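Care of the Red Marble Worktop: Notes Following the First Year
Posted 10/20/25

Readers who followed the refurbishment of the pantry will recall that the choice of worktop was the subject of lengthy correspondence. The slab was supplied by Tapsell and fitted in May, and I undertook at that time to report on how it had fared in daily use. The present entry is intended to discharge that undertaking.

The stone is used principally for pastry, and for the setting down of jars. Marble is cool and flat, and dough may be rolled upon it with very little flour. It is also vulnerable to acid. Lemon juice, vinegar and wine should be wiped away at once, and cut fruit should not be left on it under any circumstances. I have made this error on one occasion – a halved grapefruit, left overnight – and the resulting dull ring may still be found by anyone who knows where to look for it.

The following routine has been adopted. The surface is cleared completely each evening and wiped with a soft cloth, warm water and a small quantity of plain washing-up liquid. It is then rinsed and dried. Scouring powders and cream cleaners are not permitted. Elisa Mazza, who has kept a marble counter for 31 years, recommends that the cloth be kept for this purpose alone, and I have followed her advice.

Sealing was carried out before the slab came into use and is to be repeated annually. A 300 ml tin is more than sufficient. Two thin coats are preferable to one generous coat, and three hours should be allowed between them. 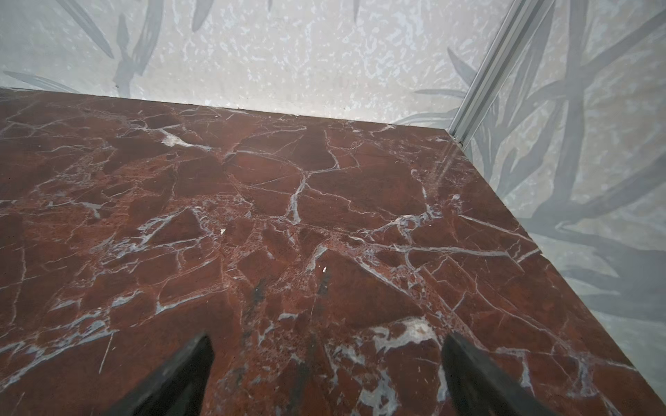 Filed under: Kitchen and Pantry

Correspondents have asked whether so dark a red is practical. Crumbs and flour are certainly more conspicuous on it than on a grey stone, although the white veining conceals a certain amount. The back edge, where the slab meets the wall, requires separate attention with a dry brush. Rongrong Cao has enquired about the cost of a matching upstand; Tapsell quoted 200 pounds, and the matter has been deferred until the spring.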